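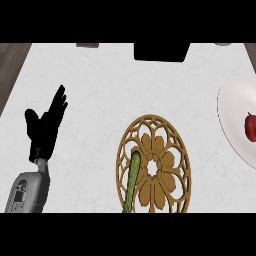

**Flallia kitchen project – minutes of the January safety and faults meeting**

Present: the simulation group, the hand and wrist group, the Stukow site lead, and two visitors from Zacharopoulos who joined by phone and stayed longer than they had planned to, for which many thanks.

Apologies: the Prundden office, whose train was cancelled.

**1. Minutes of the last meeting**

Agreed, with one correction. The spare wrist cuff is at Stukow and has been since before Christmas. Sorry to everyone who went looking for it in the wrong cupboard.

**2. The late stop on the vegetable task**

Most of the meeting went on this, as expected. For those who were away, the task is the one with the cucumber on the trivet and the red pepper on the plate, and the fault turned up in the overnight simulated runs. We did 133 runs, and in 38 of them the hand carried on closing after the stop command had been sent. The delay was never long, but it was long enough to matter if somebody's fingers were in the way, and the chair asked that we all keep that in mind before calling it a small fault.

The simulation group took us through the logs very patiently. The stop message does arrive on time. It then waits in the same queue as the ordinary finger commands, and when that queue is busy the stop has to take its turn like everything else. Picking up the cucumber makes things worse, as the grip program sends a great many little corrections while it feels its way along the bumpy skin. The pepper gave far fewer late stops.

There was a good long talk about whether the same thing could happen on the real arms. The hand and wrist group felt that it could, as the queue code was copied across in the autumn more or less as it stood. Zacharopoulos supply the wrist controller and pointed out that it has a separate stop line of its own, which we have wired up but never switched on in the settings. There was a short silence after that! They have kindly offered to send the notes on how to do it, and to check our settings file once we have changed it.

It was asked whether we could simply shorten the queue for now. The feeling was that this would hide the fault on quiet runs and leave it there on busy ones, so we will leave the queue alone until the stop has its own way through.

Agreed:

- No work with people inside the marked area at Stukow until the separate stop line is on and tested. The mains button by the door stays in use as before.
- The simulation group to move the stop out of the finger queue and repeat the full set of 133 runs, with the cucumber and the pepper in the same places.
- After that, 100 stop tests on the real arms with nothing in the hand, then the vegetables. One late stop and we halt and meet again.
- Hand and wrist group to write a single page on the fault for Prundden, in plain words please, as it will be read by people who do not work with queues all day.

**3. Trivet sticking to the counter in simulation**

Much less serious. In a few runs the trivet behaves as if it were glued down, and the hand pushes against it until the force limit trips. The openwork shape is the likely cause – all those little arches make far too many contact points. A plain disc will be used underneath for contact, and the trivet will look just the same as it does now. We do want to keep the look of it, as several people have grown fond of it.

**4. Reporting faults**

The late stop was noticed by one of the night team, who was not sure whether it was worth mentioning and very nearly left it until the end of the month. The chair thanked them warmly and asked that anything to do with stopping be reported the same day, however silly it may seem. The form has been cut down and should take less time to fill in than it takes to find it.

**5. Any other business**

The kettle at Stukow trips the same socket as the bench supply. Please use the one in the corridor.

Next meeting in February, once the repeat runs are in. We closed 20 minutes late.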